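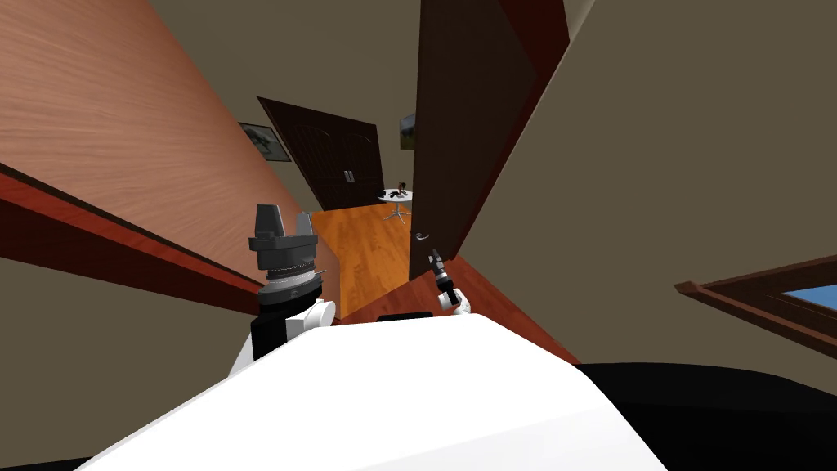

Every few months somebody tells me that teaching a robot to help in the house is now a matter of recording enough examples and going to bed. I have my doubts. I've put in a fair number of evenings recording, mostly in simulated houses, and most of what I kept in the first month was no use to anyone. Take a hallway with a tall brown door standing open, a lever handle on it, and a little round table farther down by the double doors. It looks like a simple place to practice. It's also full of ways to record something you didn't mean to teach. These are the habits that have saved me some rework, for anyone doing this at the kitchen table or out in the shop.

Write the job down before you start
One sentence, on paper. "Go through the open door and stop at the round table." If you can't get it into one sentence, it's two jobs and should be recorded as two. I used to skip this and decide what the run had been about when I labeled it. I got very good at deciding that every run had been a success.

Don't trust the big number
Gifty Sulemana and I once had 2000 runs and were pleased with ourselves. Then we threw out the ones where the arm sat still while one of us reached for coffee, the ones that started with the job half done, and the ones saved twice. That left 700. The thing we trained on the 700 did better than the thing we trained on the lot, though neither would be let near my good dishes.

Move the start point
If every run starts from the same spot on the floor, you're teaching that spot. Shift the robot a foot back, turn it a little, start it with the arms lower. Do the same with doors: wide open, half open, nearly shut. It's dull work and there's no trick to it. Sornar sells an add-on that is supposed to do the shuffling for you, and it does shuffle, but it once gave me a table halfway into a wall, so look through what it makes.

Check what the camera has in it
Sit down and look at the view the system will be learning from, at full size, before you record a whole evening's worth. A tilted view is fine if it's going to be tilted on the day. A view that gets straightened up for recording and then isn't straight in use is trouble. 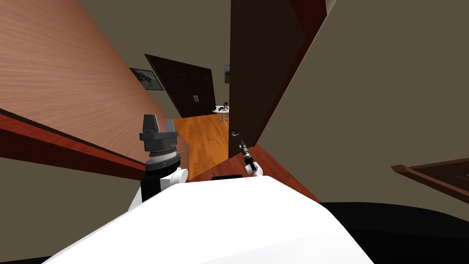
Left gripper up, door open, round table down the hall by the double doors.

Keep the grippers in sight when they matter
I have long stretches of handle work where the gripper doing the job can't be seen at all. Maybe a clever enough system can sort that out from joint readings. The Esier manual says so. Mine couldn't. Before a handle run I now bring the arm up to where I can see both fingers, and if I lose them partway I start over.

Keep the bad runs, in their own folder
A missed handle is worth having as long as it's marked as a miss. Mixed in with the good ones it's a lesson in missing. Benedicta Darko puts hers in a folder called "no" and that has worked better than the five-color system I made up.

Stop before you get sloppy
I'm all right for 40 runs in a sitting. After that I cut corners, literally, and the robot starts brushing the door frame because I do. You can tell from the recordings exactly when I got hungry.

Swap drivers
Two people drive differently. Abdul-Rahman Opoku comes at every handle from below and I come at it from the side. I'm told this variety is good for the system. I'm told by other people that it confuses it. We tried 400 of his and 400 of mine together and got something that hovered in front of the handle for a while and then went in from below. Make of that what you like.

Simulated is cheap, so be stingy anyway
You can't scratch a simulated floor, and that makes you careless. A glossy orange floor in the computer is also not your floor, with a rug on it and a dog. I have yet to see a door job go from the Sowah houses to a real hallway without a good deal of extra recording in the real one. Leave time for that. Prodthorpe's brochure allows an afternoon. I'd allow most of December.

Back up to a second drive
I lost a week's worth once. They were mostly door runs, and a few of them were even good.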